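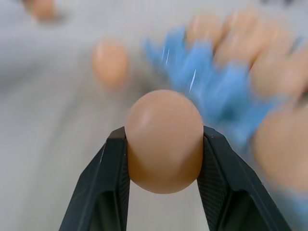

Whitfield Farm Eggs – Your Questions Answered

Home › The Farm Shop › Egg Questions

We get so many lovely questions about our eggs, at the shop counter and by email and once through the car window at a red light, that it finally seemed sensible to gather them up and put them on one page. Pour yourself something warm and have a browse. If yours isn't answered, the shop phone is on until four on weekdays and we do like a chat.

BUYING AND COLLECTING

When is the shop open for eggs?

Every day but Monday, from eight in the morning until the eggs are gone. On a Saturday that can be before lunch, so if you are driving out from Plunport or further, please call first and we will put a box aside with your name on it. We hold set-aside boxes until closing time, and if you're running late just let us know and we'll leave them in the porch cooler for you.

What sizes of box do you sell?

Half dozens, dozens, and a tray of 18 for the bakers and the big families. The trays are the best value and they always have been. We can also make up larger orders for church breakfasts, school bake sales and so on, but we need 4 days' notice for those, and a bit longer in the middle of winter when the hens slow down.

Can I bring my own carton?

Oh, please do! Any clean, dry egg carton is welcome, whoever's name is printed on the lid. We take a little off the price when you bring your own. What we can't reuse is a carton that has had a breakage in it, even if it has been wiped. Those can go in your compost, torn up small, if they're the plain cardboard kind.

Do you deliver?

We do a run into Plunport and another out along the Gallden road, once a week each. There is a small charge that goes away if you order two dozen or more. Leave a cooler on the step if you'll be out, with an ice pack in it during the summer months. We won't leave eggs sitting in direct sun, so if there's no cooler and no shade we will take them back to the shop and give you a ring.

Do prices change through the year?

They do, a little, mostly with the cost of feed. We try to make one change in September and then leave things alone. The current prices are on the chalkboard by the door, and whoever answers the phone will read them out to you.

SHELLS, COLORS AND YOLKS

Why are your eggs brown?

It comes down to the breed of hen. Most of ours are brown layers, and the color is laid down on the outside of the shell in the last stretch before the egg arrives. If you peel back a broken piece of shell you'll see that it is much paler on the inside. A brown egg and a white egg from hens kept and fed the same way will taste the same, and we say that as people who sell brown ones.

Why is one egg in my box so much paler than the others?

Every hen has her own shade, and she'll drift a bit over the year too. Shells tend to be deepest when she first starts laying and get lighter as the season goes on, and then often come back darker after she has molted and had a rest. We pack by weight, so a box can run anywhere from pale tan to a proper warm brown. You may also find one egg that is darker at one end than the other. All perfectly fine to eat.

Some of my eggs are speckled, or feel a little rough. Is that all right?

Yes. Speckles are just extra pigment, and you can sometimes rub them off with a thumbnail. Little bumps like grains of sand are extra calcium. We leave those in the boxes when the shell is sound, and many of our customers ask for the speckled ones specially – we have one family that draws lots for them at breakfast. Very ridged or thin-shelled eggs we keep back for our own kitchen.

Why are the yolks orange some weeks and yellow the next?

That's the hens' diet showing. When the grass is growing well and they are out on it all day, the yolks get deeper. In the cold months they eat more grain and less green, and the yolks turn a softer yellow. The eggs are just as good for baking either way, though I'll admit a sponge cake in May looks especially cheerful.

There's a red spot in my egg. What is it?

A blood spot, from a tiny vessel that broke while the egg was forming. It's harmless once the egg is cooked. Lift it out with the tip of a spoon if you'd prefer not to see it. We candle our eggs, meaning we hold them up to a bright light before packing, but spots are harder to catch through a brown shell than a white one, and now and then one gets by us.

STORING YOUR EGGS

Do they need to go in the refrigerator?

Yes, ours do. We wash and chill them before they are sold, and once an egg has been washed and chilled it should stay cold. Keep your refrigerator at 40 degrees or a little under, and put the eggs on a shelf toward the back. The door gets warm every time somebody goes looking for the milk, and it's a bumpy place for an egg to live besides.

Which way up should I put them?

Pointed end down, with the wider, rounder end up. There's a small pocket of air at the wide end, and keeping it at the top helps the yolk stay nicely centered. That matters most if you're planning deviled eggs. If you have a box where they've all been put in upside down by a helpful child, don't worry about it for a day or two, but do turn them when you think of it.

How long will they keep?

Three to five weeks in the refrigerator from the day you bring them home. We pencil the packing date on the end of the box. Do leave them in the carton if you can, as the shell is full of tiny pores and eggs will pick up the smell of a cut onion faster than you'd believe.

Can I freeze them?

You can, out of the shell. Beat the whole eggs lightly until just blended, pour them into a freezer container with a bit of room at the top, and write on the lid how many are in there. (You will think you'll remember. I have thought so too, many times.) Whites freeze well as they are. Yolks on their own get thick and gummy unless you stir in a pinch of salt or a little sugar first, so mark which one you used. Thaw everything overnight in the refrigerator.

HANDLING AND CRACKS

How should I pick up an egg without breaking it?

An egg is sturdier than people fear, as long as the pressure is spread out. Take it by the sides, upright, with a light and even hold, and lift straight up. Most breakages happen from a knock against something hard, usually another egg, so move them one at a time and don't let them roll about together on the counter. A folded dish towel underneath will keep them where you put them while you get the bowl out.

I found a cracked one when I got home. What should I do?

Throw it away, please, and tell us next time you're in. We'll replace it without any fuss and you don't need to bring the evidence. If an egg cracks while you're handling it at home and you saw it happen, break it into a clean lidded container, refrigerate it, and use it within two days, cooked all the way through.

Should I wash them again before I use them?

There's no need. They've already been washed, and wetting the shell a second time can draw things in through the pores. Do wash your hands, the counter and the bowl after handling raw egg, as you would with chicken.

IN THE KITCHEN

Why won't my fresh eggs peel?

Because they're too fresh, I'm afraid! A new-laid egg clings to its shell. For hard-cooked eggs, use a box that has been in the refrigerator for a week or so. Lower them gently into water that's already boiling, turn it down to a simmer, give them 12 minutes, and move them straight to a bowl of ice water. Crack them all over and start peeling at the wide end, where the air pocket gives you a way in.

My recipe says "room temperature." How long is that?

Half an hour on the counter does it. If you've forgotten, and the oven is already on, sit the whole eggs in a bowl of warm tap water for five minutes or so, dry them off, and carry on. Eggs shouldn't be out for longer than two hours altogether.

Is it easier to separate them cold or warm?

Cold. The yolk holds together better. Separate them straight from the refrigerator and then let the whites warm up a little before you whip them. I crack each one over a small cup first and tip the white into the big bowl after, having once lost eleven good whites to the twelfth yolk.

What size should I use for baking?

Most American recipes mean large, and that's what our dozens are unless the box says otherwise. The trays can be mixed, so for a fussy cake it's worth cracking them into a measuring cup. Four large eggs come to a bit over three quarters of a cup.

Can I have the recipe for the custard tart you sell on weekends?

It's on a card by the register, free to take, and it uses 4 whole eggs and two extra yolks. We run out of cards about as quickly as we run out of tarts, so ask if the holder is empty and we'll print you one while you wait.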